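Module: Indoor Environments, second-year project
Author: Fatemeh Daneshvar
Submitted: November 14, 2022

# Do roller blinds and strip lights make sense together? A look at one workroom

## 1. Why I chose this

The brief asked us to take a claim that people in our field repeat and see whether it stands up in a real room. I picked the claim that blinds "control daylight" and so cut down on the use of electric light. It appears in the product leaflets for nearly every blind I looked at, and it was repeated to us in a lecture in September without a source. I wasn't convinced then and I am only slightly more convinced now.

My view going in was that a blind controls glare, that people pull it down when the sun bothers them, and that it then stays down. If that is right, the blind is a reason the lights are on, and the leaflets have it backwards.

## 2. The room

The room is on the upper floor of the Mokgate building. It has a white ceiling of ribbed metal decking, left exposed, with a wide white beam across it and cables and conduits running along the underside of the beam. Long fluorescent strips provide the electric light. The walls are white too. The windows are tall and set back into the wall, and each has a pale roller blind worked by a beaded chain.

I mention the ceiling because it matters more than I expected. A flat white ceiling spreads daylight back into a room fairly evenly. Ribbed decking doesn't behave like that. The ribs shade each other when light comes in low from the side, and on a dull afternoon the ceiling near the back wall looked grey to me even though it is painted the same white throughout. The textbook values for "white ceiling" assume a smooth surface. I used them anyway, having nothing better, and the reader should bear that in mind in section 5.

## 3. What I did

I had access to a basic light meter from the department store cupboard. I took readings at desk height at two points, one beside the window and one at the back of the room, under four conditions:

| Condition | Blind | Strip lights |
|---|---|---|
| A | up | off |
| B | down | off |
| C | up | on |
| D | down | on |

I repeated the set on different days and in different weather, until I had 37 usable sets. A few more were thrown away when somebody switched the lights on halfway through or when cloud cover changed too quickly to compare one condition with the next.

I also kept a log of where the blind was each time I came into the room, before touching anything. This was not in my original plan. I added it after the first week, when I noticed I was always starting by pulling the chain to raise it.

## 4. What the blind is like to use

None of the reports I read say anything about this, so I am giving it a section.

The chain is a loop of small white beads. Pull one side and the fabric goes up, pull the other and it comes down. There is nothing to tell you which side is which, and I got it wrong often enough that I stopped being embarrassed. The first pull always takes up slack before the fabric moves. If you pull at an angle the beads can slip, and then you have to let go and start again with your hand closer to the window.

Raising the blind fully takes a long run of hand-over-hand pulling, as the window is tall. Lowering it is the same work in the other direction. I think this is the main reason people leave it where it is. Getting up, walking to the window and pulling a chain is more effort than reaching for a switch by the door, and the switch works at once.

There is also the question of stopping halfway. In principle the blind can be left at any height, which is what the leaflets mean by "control". In the log it was nearly always fully up or fully down. I found it part-way so rarely that I have left it out of the results as its own category.

## 5. Results

The highest reading was 3,000 lux, beside the window in condition C on a bright morning. I would not want to work there. The paper on the desk was uncomfortable to look at and I moved my chair before writing the number down, so I can see very well why somebody would lower the blind.

On the same morning, with the blind down and the lights still on, the same point gave 1,798 lux. That is a large drop, and it is still far more light than anybody needs for desk work. So at the window, on a bright day, the strips were doing nothing useful in either position. They were on all the same when I arrived.

The back of the room was a different story. With the blind down and the lights off it was too dim to read comfortably in every set I took. With the blind up and the lights off it was acceptable on bright days and poor on overcast ones. With the lights on, raising or lowering the blind changed the reading so little that I could not separate it from the normal wobble of the meter.

I tried to compare these readings with the calculation we were taught. The calculation was too generous at the back of the room in all cases. I suspect the ribbed ceiling, as I said above, but the deep window recess could equally be to blame, or the beam, and I had no way to test them one at a time. A classmate's project in a room with flat tiles might help, if the two sets of figures can be put side by side.

## 6. Checking the claim

I collected leaflets from two suppliers, Grernness and Skimer. Both say that their roller blinds help to save on lighting. Neither explains how. The Grernness leaflet has a drawing of a sun with arrows, and the Skimer one has a percentage with no footnote. I wrote to both asking where the statement came from. Skimer did not answer. Grernness sent me a second leaflet.

A longer guide from Khosravi, a consultancy, is more careful. It says that savings depend on the blind being adjusted through the day, either by a motor or by "engaged occupants". I have some trouble with that phrase. On the evidence of my log, the people using this room are not engaged with the blind at all, and I don't blame them. They have come in to do something else.

So the claim might hold for a blind that is adjusted all the time. For one on a bead chain, in a shared room where no one is in charge of it, I found no sign that it saves anything. When it was down, the lights were on. When it was up, the lights were usually on as well.

## 7. Weak points

My supervisor asked me to be as hard on my own work as I was on the leaflets, and there is plenty to be hard about.

- It is one room. The windows face one way and I have no comparison.
- All the readings are from autumn. Summer sun would be higher and might change the window readings a good deal.
- The log only records the blind when I happened to come in, mostly in the late morning. It says nothing about evenings.
- I had no record of who switched the lights on or why. They may have been on since early morning when it was dark outside, which would be quite sensible.
- The meter had no calibration sticker. I compared it once with another from the same cupboard and they agreed, but they could both be wrong.
- Once people knew what I was measuring, some of them started raising the blind for me. I asked them to stop. I can't be sure they did.

The last point bothers me most. If a few people changed their habits to be polite, the real position of the blind is down more often than my log shows, and my argument is stronger than my data. It is convenient for me to think so, which is a reason to be wary of it.

## 8. What I would change in the room

I was asked to include recommendations. They are modest.

Put the strips nearest the window on a switch of their own, if the wiring allows. I asked the estates office whether it does and am still waiting. This would let the back of the room stay lit without also lighting desks that have more than enough already.

Mark the chain. A coloured bead on the "up" side would do.

I would not replace the blinds with motorised ones on the basis of this report. The case for it rests on the same sort of statement that I set out to check, and I would want to see readings from a room that has them first.

## Appendix: the window
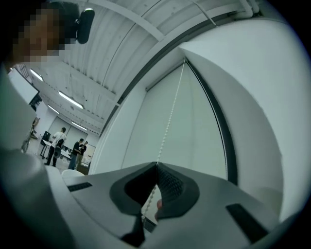 *Fig. 1. Roller blind with its bead chain, and the strip lights on the ribbed ceiling.*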